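Cotside Weighted Blanket Review: Does It Help You Sleep?

Reviewed by Musyoka Were, 4 Dec 2024

I have been a poor sleeper since my twenties. I've done the herbal teas, the breathing apps, the magnesium (which did nothing for me except upset my stomach) and a pillow spray that made the whole bedroom smell like a garden centre. So when the Cotside arrived I wasn't expecting much, and I'm very happy to say I've been sleeping under it ever since!

What is it?

A single-size blanket filled with tiny glass beads, sewn into small squares so the weight doesn't all slide down to your feet. Mine is the 4 kg one. It comes with a separate cotton cover, 600 thread count, that ties on inside at the corners. The cover goes in the machine on a cool wash. The inner part is sponge clean only, so keep your tea well away from it.
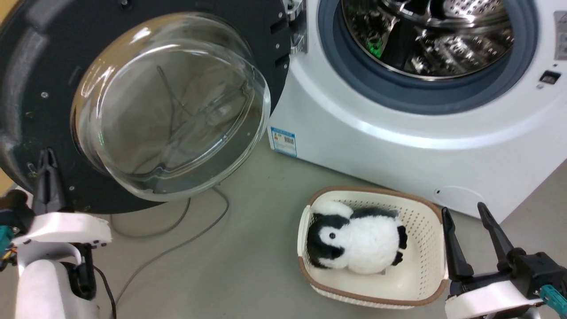 My 14 nights with it

The first night was strange. It feels like someone has left a big sleepy dog on you, and I kept waking up to check I could still move my legs. By the third night I'd stopped noticing the weight and was dropping off before the end of my radio programme, something that hasn't happened in years. I still woke early most mornings, but I didn't lie there fretting in the same way, and my watch logged fewer wake-ups in the second week than the first.

I can't say how much of that is the blanket and how much is me going to bed at a sensible hour because I had a review to write. It feels lovely, though, and I look forward to getting under it.

How does it compare?

I tried a Mrema in May and sent it back. The beads rustled every time I turned over and the cover was that shiny stuff that catches on dry skin. The Cotside is quieter, softer and cooler, though it was still too warm on the one mild night we had.

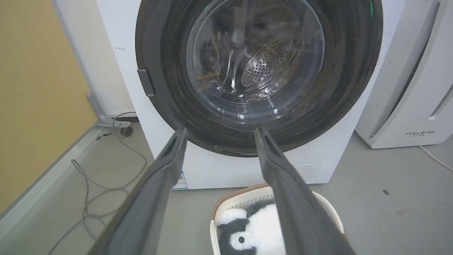 Front-loading washing machine, with the drum visible through the door glass.

Who should be careful?

Please don't use one for a baby or small child. If you have sleep apnoea, asthma, or trouble with your circulation, have a word with your doctor or pharmacist first. It isn't a treatment for anxiety or depression either, and nothing here is a reason to change any medicine you take.

Good points: quiet filling, gorgeous cover, no smell out of the bag
Bad points: heavy to carry upstairs, ties are fiddly, only 3 colours

Overall I love it. My friend Wycliffe Nyanda borrowed it for a weekend and has already asked for one in grey.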